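Bench notebook – packing cell, Drarkholm site
Wednesday, after second break

Back at the gray table with both arms today, and I want to get this down before Edith's handover, while I still remember what people said as well as what the machine did. The job is the same as on Monday's page: make up a guest tray from loose items, the way the Inen line does it by hand, with the drawer cabinet standing in for the supply unit. Liên Triệu ran the console and I kept the log. We got through 9 passes before lunch, which is better than I had hoped for, and there was a good crowd from the line at the rail for most of it (lovely to see, and they ask much better questions than I do).
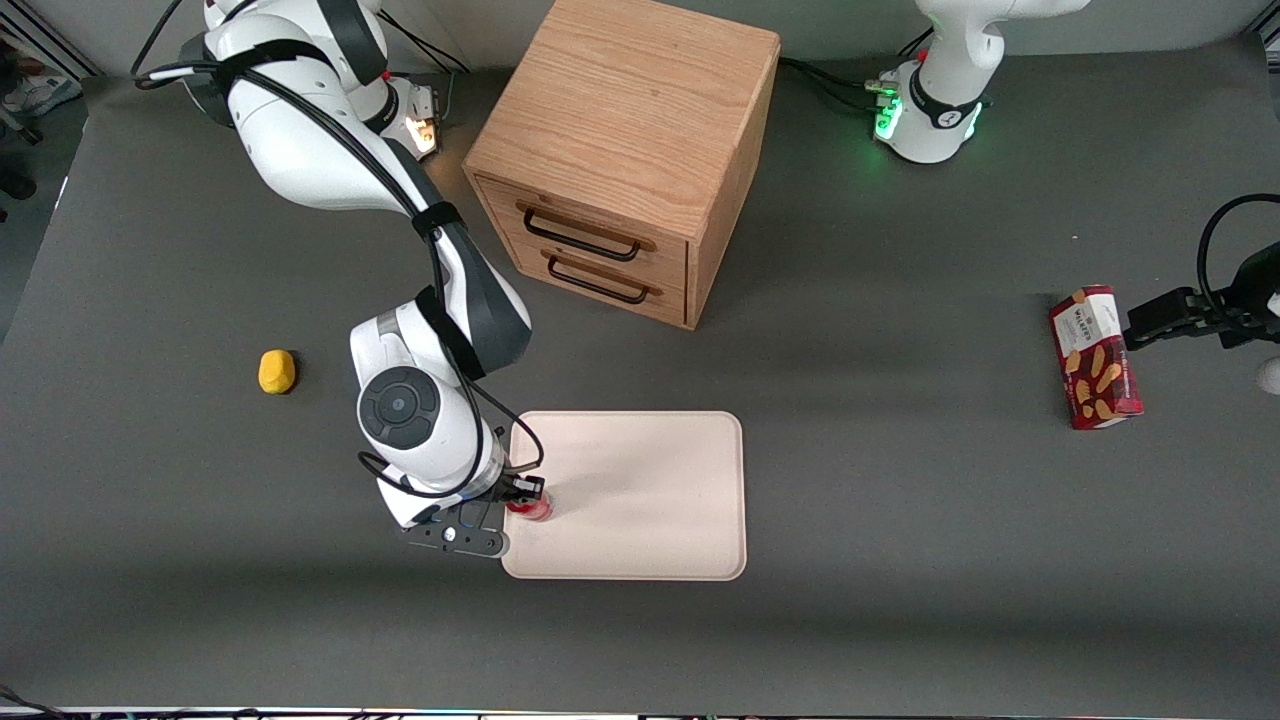
Red can at the left side of the tray, shortbread carton in the other gripper. Drawers closed.

What struck me most was how quickly the packers started talking about their own hands. One of them has made up trays here for years and she told me she always does the carton last, with her left, while her right is already reaching for the next tray. I had never noticed that! We wrote the sequence for Trarnine as one item, then the next, then the next, very tidy, and of course the people who do it all day overlap everything. I have put it on the list for Lại, who looks after the sequencing, and said whose idea it was.

The harder talk was about the second shift. The plan has always been that 4 people move from packing to checking and restocking when the cell goes live, and on paper that sounds fine – same grade, same hours. But checking is a lonelier job. At the moment they stand elbow to elbow and chat, and the new stations are spread down the length of the room. Edith Betancur has been saying this since April and I think I only properly heard it today. We could turn two of the stations to face each other without touching the guarding at all. I'll measure it up tomorrow.
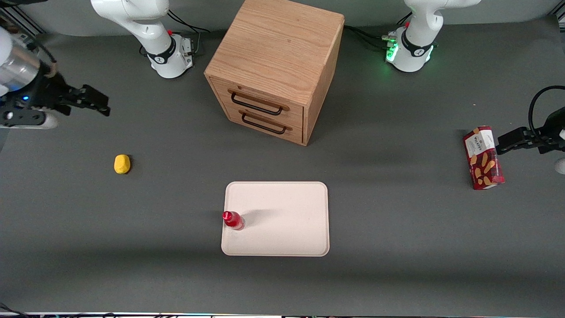

Reading time: 2 min

On the practical side, small round things near the tray rim need more thought. The packers nudge an item flat with a knuckle and move on, and it costs them nothing. For the arm it is a separate move with its own approach, and every one of those adds up over a shift. Liên would like to shift the drop point in toward the middle of the tray and see how much of the trouble goes away. I agree, but let's change that and only that, please, or we will never know what helped.

Carton grip settings are next. The line people warned me that shortbread cartons crush at the corners if you squeeze the way you would a tin, and that guests do send them back. So the closing force wants its own value for cartons, kept apart from the one for cans.

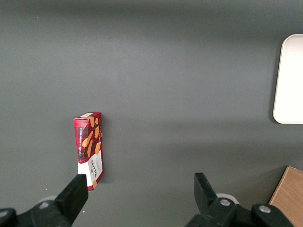
I also promised to write down the question about stopping the cell. Everyone who works beside it wants to be allowed to stop it, for any reason, without having to fill in a form afterward, and I can't see a good argument against that. The draft procedure says to call the shift lead first. I have crossed that out in my copy and will bring it up with Edith.

Still to do: new drop point (Liên), carton force value (me), overlap idea to Lại, station layout sketch, and ask whether the packers can have an hour on the console themselves. Two of them asked, rather shyly, and I'd much prefer that they learn it from us now than from a binder later on. Logs for passes 1 to 9 are in the shared folder, the last one with my typing mistakes still in it.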